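Zurside Boards > Small Kitchen Appliances

Thread: Lid drips on electric multi-cookers (dial type)

drulteleo_7
Been using a dial-type electric multi-cooker for rice, lentils and soup since September. No display, no timer, just a rotary control with settings marked around it. Main complaint is condensation. When I lift the glass lid after a simmer, water runs off the rim and down over the control panel. I have wiped it every time, but I would like to know if anyone has measured how much comes off, or changed how they lift the lid. Mine is the green one with the matching knob on the lid and the chrome trim around the panel. 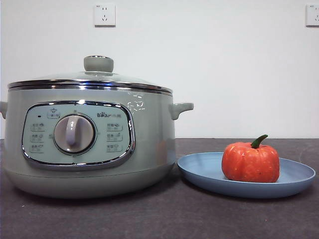
Filed under: Lids, Rims and Seals

Specific questions. Does the overhang of the metal rim throw the water clear of the body, or does it track back underneath? And does anyone run theirs with the lid slightly rotated so the vents face away from the panel?

T. Ogbonna
Tilt the lid away from the dial before lifting, hold it there for a few seconds, then move it sideways over a plate. Most of the water stays in the pot. Straight up is the wrong motion with any domed lid, and a wide one holds a lot of water.

sani_pantry
Disagree on tilting. You get the steam across the back of your hand if you use the knob. I turn the dial to off, leave it seven minutes, then lift straight up with a folded towel held under the rim. Less steam, less water.

drulteleo_7
The wait does not work for rice, at least not the way I cook it. It goes soft on top. Tilting I can try.

ullulari
What is the heater rated at? Mine says 1000 W on the bottom plate and it boils too hard for a vented lid on anything but the low end of the dial. Half of what people call condensation is starch water coming out through the vents. Look at the glass afterward -- if there is a cloudy ring around each hole, that is your answer.

drulteleo_7
Same rating on mine. No cloudy ring with soup. With rice, yes, around both vents, and it is worse on the one nearer the rim. So I may have two separate problems. I also keep the cooker well away from the wall now, on the flat gray surface, so the steam does not go straight up the paint.

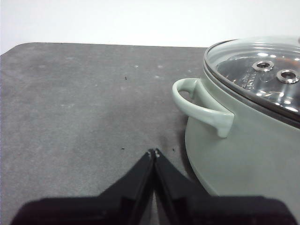
Tamunoemi Ugwu
Rotating the lid does make a difference on mine. With the vents toward the back, the boil-over goes down the rear of the pot and the panel stays clean. It still needs wiping, but there is no switch back there for water to sit around. Rinse the rice until the water is close to clear and use the lower setting once it boils. I have done it that way for over 2 years on the same cooker.

sani_pantry
Vents to the back means steam on the wall. I would sooner wipe a panel than repaint.

Tamunoemi Ugwu
Then pull the cooker forward, as the original poster has done. The cord on mine allows it.

ullulari
Also check under the metal rim. Dried starch collects where the glass meets it and gives the water a path back toward the body. Old toothbrush, warm water, dish soap. Let it dry upside down before it goes back on.

drulteleo_7
Found a brown line under there, most of the way around. Cleaned it. Will run a pot of rice tonight with the vents to the rear and the dial turned down at the boil, and post what ends up on the panel.

T. Ogbonna
Still tilt it.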